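Print this article
E-mail this article

Cleaning the Cat Tree

Most cat trees wear out from the top down. The platforms get the sleeping and the posts get the claws, and plush carpet holds on to whatever lands in it. A tree in daily use needs a vacuum every week and a harder cleaning 2 times a year.

Start high. Use an upholstery head and go against the nap first, then with it. Hair packs tightest along the edges of each platform, where the fabric folds under. A damp rubber glove pulls up what the vacuum leaves. Gray plush is forgiving about color and hides a good deal of dirt, so go by feel. 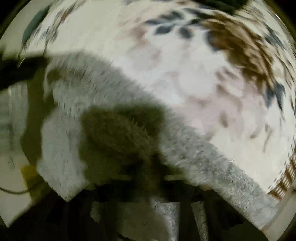
Farouk wrote to say that the vacuum is the wrong place to begin, and that a stiff brush should come first or the hair only mats deeper. It works on short pile. On shaggy fabric, brush lightly, because the backing can pull loose from the board.

Check the hardware while you are down there. Push on each platform with a flat hand. If it rocks, tighten the bolts under it before the cat goes back up. Replacement posts from Ruvano start at 19 dollars, and Ledico sells carpet by the foot for people who would sooner re-cover a platform than buy a new tree.

Spot cleaner needs almost 8 hours to dry in thick plush. Keep the cat off until morning.

E-mail this article to a friend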